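Moltisham Junior Science Pages
Sheet 2: What is a kitchen made of?
Text by Chukwuemeka Effiong. Last checked 13/03/2001.

Words used on this sheet

Material: what a thing is made of. Wood, stone, glass and steel are materials.
Property: something a material has or does. Hardness is a property. So is being see-through.
Grain: the lines in a piece of wood.
Vein: a line or streak of a different colour in stone.
Finish: a thin layer on top of a material, or the way its surface has been treated.

Worktops

A worktop is a flat, level surface fixed on top of kitchen cupboards. It has to hold up heavy things without bending. It also has to be easy to wipe, and it should not soak up water, oil or juice.

Many worktops are white with grey lines, like marble. Real marble is a rock. It starts as limestone, deep in the ground, and is changed by heat and pressure over a very long time. This does not melt it. The small crystals in the rock grow and lock together. If other minerals were mixed in with the limestone, they can show up afterwards as veins.

Marble feels cold to the touch even when it is at the same temperature as the rest of the room. The stone carries heat away from your hand quickly. Wood does this much more slowly, and so wood feels warmer.

Marble has a weakness. Lemon juice and vinegar are acids, and acids react with the mineral in marble, which is called calcite. A spill left on polished marble can leave a dull mark. For this reason, and to save money, a lot of worktops are made of something else and only have a marble pattern. It is often hard to tell which is which by looking. Two clues are weight and repeats. Stone is heavy, and its veins do not repeat. A printed pattern may come round again further along.

Wood

Wood is made of long, thin cells packed side by side. When the tree was alive, many of these cells carried water up the trunk. When the trunk is sawn into boards, the cells and the yearly growth rings show as grain.

Different trees give different colours. Walnut is dark brown, maple is pale. A woodworker can glue a strip of light wood between pieces of dark wood to make a stripe. The stripe makes no difference to how the board works.

Two details of shape are useful. A rounded corner is less likely to chip than a sharp one - and it hurts less when you walk into it. A raised rim stops small things from sliding or rolling off.

Wood swells when it takes in water and shrinks when it dries. If one side gets wetter than the other, the board may curve. This is called warping. Wooden boards should be washed quickly, wiped, and stood on edge to dry. They should not be left in the sink.

Metal

Metals are strong for their thickness, so a thin bar can hold a fairly heavy load. A bar fixed to a wall or board usually has three kinds of part: the bar itself, a post that holds it away from the surface, and a base. The base is the widest part. It spreads the push and pull of the load over a larger area. On many bars the post gets wider as it nears the base, like the end of a trumpet.

Dark brown or nearly black metal parts may have a finish called oil-rubbed bronze. The metal underneath might not be bronze at all. Often some of the brown or copper colour is left showing along the edges.

Steel with chromium in it is called stainless steel. The chromium joins with oxygen from the air and makes a layer far too thin to see, and this layer protects the steel from rust. It is used around the parts of kitchen equipment that have to be wiped often.
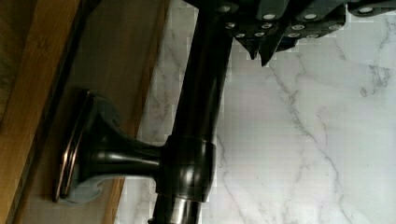
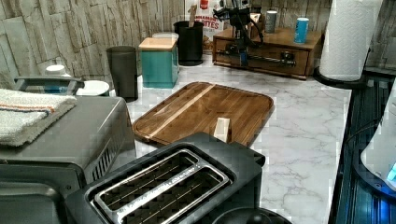
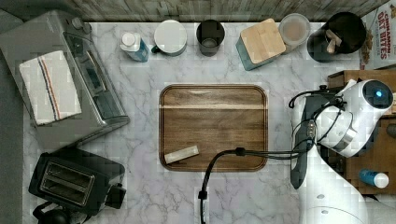

Brown wood against a white marble pattern. The dark bar is in the first picture and the toaster is in the second.

Materials next to heat

A toaster has wires inside that glow when electricity passes through them. Thin metal guides keep the bread away from the hot wires. Bread slots must be open at the top so that hot air and steam can get out. Nothing should ever be put over them.

A toaster oven also needs space. The slots in its side are vents. Air moves through them and carries heat away from the parts inside. Take towels off the top before an adult switches it on, and keep paper and plastic at a distance. Cotton does not melt, but it can scorch and then burn.

Never push anything metal into a toaster, even when it is off.

Try it: the drop test

You will need a teaspoon, some water, a wooden board, a metal lid and a piece of card. Ask before you use them.

Place the three materials flat on a table. Put one drop of water on each. Look at the drops from the side and draw their shapes. Leave them for 18 minutes and look again.

A round, tall drop means the surface is not letting the water spread. A flat drop has spread. If there is no drop left and the material is darker, the water has soaked in. An oiled board and a bare board can give different results, so write down which sort you have.

The class at Cloststead did this test in December and recorded 132 drops. Their drawings are kept with Sheet 3, which covers glass and plastic.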